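19 August 2025

Finish trials, cont. Third coat of the Zominitz oil on the oak offcuts this morning. Boards 1 to 4 fine, board 5 still tacky at the end grain, left it on the rack by the window. Ragged one down with white spirit and it took the colour off with it, so dont do that again.

Travosel hardwax on the walnut - much better than last time. Thin coat, 10 minutes, then buff. Went to 300 grit before the first coat and 800 between coats, by hand. The block leaves swirls and I can't get them out after. Smell hangs around, keep the back door open.

Siamak Jafarzadeh came by with the drawing for the bedside pieces. Wants the drawer pulls cut into the front, no knobs, nothing to catch a sleeve on. Carcass 38 cm high. He would like the grain running across the drawer front and I agree, vertical looks wrong on somthing that low. Still arguing about the wood for the top. He says same as the sides, I would go a shade lighter.

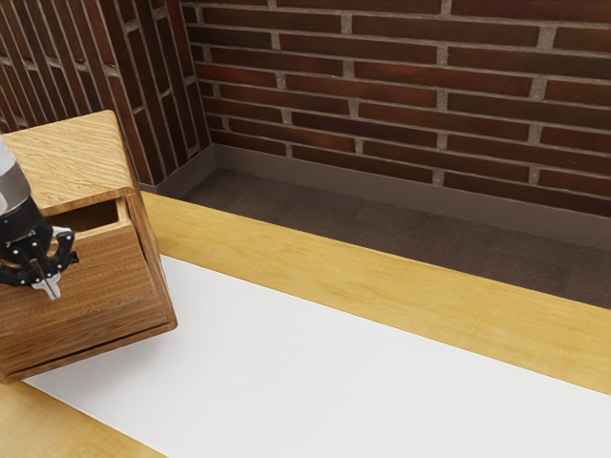

Render: small cabinet, recessed pull in upper part of drawer front. Top a bit lighter than the rest.

Problem with any cut-in pull is getting finish into the corners. Oil pools in there and goes gummy. Try a stub brush, wipe out with a twist of cloth, look again after 10 minutes. Maybe wax only inside the pocket? Do a test on scrap first.

Trolard delivery short again, no 18 mm ply, two tins of the wrong hardener. Rang them, credit note promised. Price goes up in October so order the rest before then.

Bandsaw blade wandering to the left - guides reset, still not right. New blade on the list.

To do: recoat board 5, sharpen the wide chisel, send Arabzadeh the finish samples (label them this time), rags out flat on the line before locking up.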